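About Werkness

Werkness sets up and maintains hand-held grippers for teams that record manual tasks to train robot arms. We work from one hall in Teltville. We do not build robots and we do not sell recordings. The grippers come to us in pairs, and we get them ready, keep them in working order and repair them when they drift, stick or break.

The company was started by Styliani Galanis and Efraín Bedoya, who had both spent years servicing packaging lines and wanted to work on smaller machines. Akua Gbeho runs calibration. Fidelina Betancur handles repairs and spare parts. Orla Heffernan takes in the equipment, writes the service sheet and answers the phone.

How a pair is set up

A gripper is a simple tool with a few places where it can go wrong. The rubber pad has to sit square in the jaw. The jaw has to close without side play. The camera must not shift on its mount, and the marker has to stay flat and clean, because the tracking software works out the position of the hand from it. A marker with one lifted corner still reads most of the time, and that makes it worse than one that does not read at all.

We set up both grippers of a pair on the same day and by the same person. Pads are fitted first, then the jaw stop, then the camera, then the markers. Screws on the camera mount are tightened by hand driver only. After that the pair is carried out onto the open floor and held at working height, with the tips facing each other, while a second person watches the tracking on a laptop. Bench readings are not accepted as final. Arms move in ways a clamp does not.
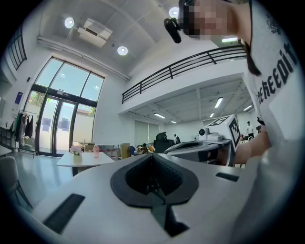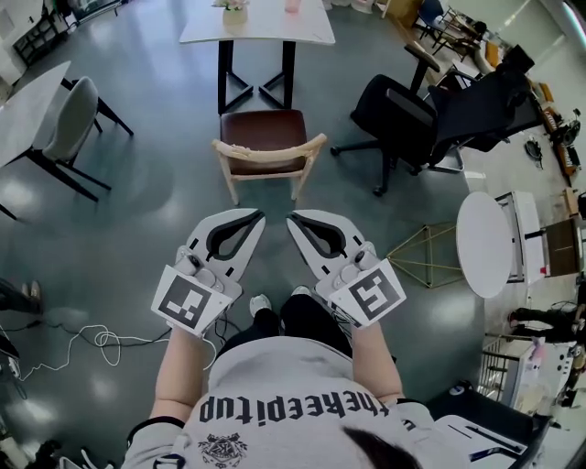 Floor check of a pair of grippers, markers mounted.

Teltville, January 20, 2021

Service intervals

A pair in regular use comes back to us after 2000 open-and-close cycles or at the end of a project, whichever is first. The standard service takes one working day and covers the following:

Pads inspected for tears and glazing, replaced as a set of two per gripper
Jaw travel measured at both ends and at the middle
Camera lens cleaned, mount checked for creep
Markers wiped, measured for flatness, replaced if any edge has lifted
Cables checked at the strain relief - this is where most of them fail

Pads are never replaced singly. A new pad against an old one closes off center, and the fault then gets blamed on the camera. Fidelina keeps 25 sets on the shelf, all from Drarnum, cut to the same hardness. We tried two other makers and went back.

Repairs

The most common repair is a loose jaw pivot. The part is small and the work takes 20 minutes, but the gripper must be calibrated again afterward and we will not send it out without that. The second is a cracked shell, usually from a drop onto a hard floor. Hairline cracks away from the camera mount are filled and noted on the sheet. A crack that reaches the mount means a new shell.

Each gripper has a service sheet that stays with it for life. Our longest running pair, built for the Paucar project, is on sheet number 395 and still has its original shells. Owners get a copy of the sheet with every return, including the readings that were out of range when the gripper arrived.

Sending us equipment

Write to Orla before shipping. Give the number of pairs, the camera type and a short note of the fault, if there is one. Leave the markers on, even damaged ones - their position tells us how the gripper was last set. Remove batteries. Pack each gripper with the jaw open and nothing pressing on the pad.

The hall is closed for stocktaking for one week in November.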